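The Sundness Yogurt Maker, After a Whole Winter of Breakfasts

Posted 4th May in Breakfast, Kitchen Gadgets, Things I Kept

I bought the Sundness in January, when I had promised myself (again!) that I would eat a proper breakfast every day and stop paying for those little tubs that are gone in three spoonfuls. My friend Yolandi Hendricks had been making her own yogurt for years in a pan wrapped in a bath towel, and she laughed at me for a good long while when I told her I was getting a machine for it. She may have had a point, but I've made 72 batches now and I'm still fond of the thing.

It's a plain round base with a lid and a set of lidded glass jars. You warm your milk, let it cool until you can hold a finger in it, stir in a spoonful of yogurt from the last batch, pour and switch on. I start mine after supper and it beeps before I've found my slippers in the morning. The beep is loud. My husband has opinions about the beep.

The yogurt itself is lovely – mild and a bit wobbly, thick enough to hold up a few slices of peach. If you like it sour, leave it on for another 2 hours and it gets a real tang. For the thick, spoon-stands-up kind you'll still have to strain it through a cloth, whatever the box says. I drain mine over a bowl in the fridge and use the whey in pancakes, which come out so soft that I now make pancakes far more often than I meant to.

A few grumbles, then. The lids are fiddly and they hold on to the smell of anything you put near them (keep them away from the onions). The timer forgets where it was if the power so much as blinks, and I lost a whole batch that way. And the recipe booklet is no help at all, being mostly desserts. I went back to an old clipping from Mandla Moodley's column in our Candenport paper for his baked oats with yogurt and lemon, and that has become my standby. With low-fat yogurt and a few berries, I work it out at 306 calories a bowl, and it keeps me going right up to lunch.
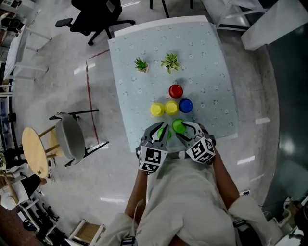
Blue cloth, bright cups and a pair of succulents.

Would I buy it again? Yes, I think so. I did look at the Imevent model, which has a stainless pot in place of the jars and costs a fair bit more, but I like being able to grab a jar on my way out the door. Spare jars come from Shabalala, the kitchen shop by the library, and they fit perfectly well. Next up I'm trying it with goat's milk, so if you've had any luck with that, please leave me a comment, and tell me how long you left it on for!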